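Forums Fixtures Rules Members Search

Community Help > Football > Match Rules and Scheduling > Thread 2329

Abandoned match at 60 minutes, does the score stand?

Posted by Hilik

Our amateur league cup tie was stopped at 60 minutes when the floodlights failed. We were 2-1 up. The referee waited 15 minutes, the lights did not come back on, and the match was abandoned. The league office has emailed both clubs to say the tie will be replayed in full at the same ground in October.

I have read the league handbook twice. It says a match abandoned "after a substantial part has been played" may have its result confirmed. It does not define substantial. Two thirds of the match seems substantial to me. A club in our division had a league match stopped at 84 minutes last season and the score was allowed to stand.

Is there anything in the Laws of the Game that sets a minimum? Also, one of our players was sent off in the first half. If the match is replayed from the start, is he suspended for the replay, or does the red card disappear with the result?

Posted by Breltum

The Laws do not set a minimum. Law 7 says an abandoned match is replayed unless the competition rules provide otherwise or the organizers determine otherwise. Everything after that depends on your handbook.

"May" in your handbook gives the league discretion. It does not give you a right to the result. The 84 minute match is weak support for two reasons. It was a league match and yours is a cup tie, so check that the clause appears in the cup section as well. Many handbooks have separate cup rules which override the general ones. Second, six minutes remaining and 30 minutes remaining are different cases, particularly with a one-goal lead.

On the red card: in most competitions a sending-off in an abandoned match still counts. The referee reports it in the usual way and the suspension is served under the disciplinary code. Whether the replay is one of the matches he misses depends on how that code treats replays. Get this answered in writing before you name a squad. Fielding a suspended player normally costs you the tie.

If you want to appeal, look for the time limit first. It is often short and it usually runs from the date of the decision, which in your case is the date of the email. Quote the clause number, state the minute of abandonment and the score, and attach the referee's report if you can get it. Leave out how well you were playing.

Posted by Fokumton

Same thing happened to us, fog not lights. We got a full replay and lost it. Not worth the appeal fee in my opinion. Ask the home club to test the lights before the replay.

Posted by Tu

Adding to Breltum's post. Check whether the handbook makes the home club responsible for the floodlights. Some leagues treat a lighting failure as the home club's fault and can award the tie or move the replay to the other ground. If you were the away side, a request for a change of venue may have a better chance than a request to confirm the score. 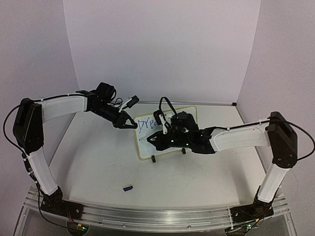 Match Rules Help Team

Replies on this board are from members and are not rulings. Your league office has the final say on its own handbook. When you post about an abandoned match, include the competition type, the minute of abandonment and the exact wording of the clause. Threads about a live appeal stay open, but please do not post correspondence that names match officials.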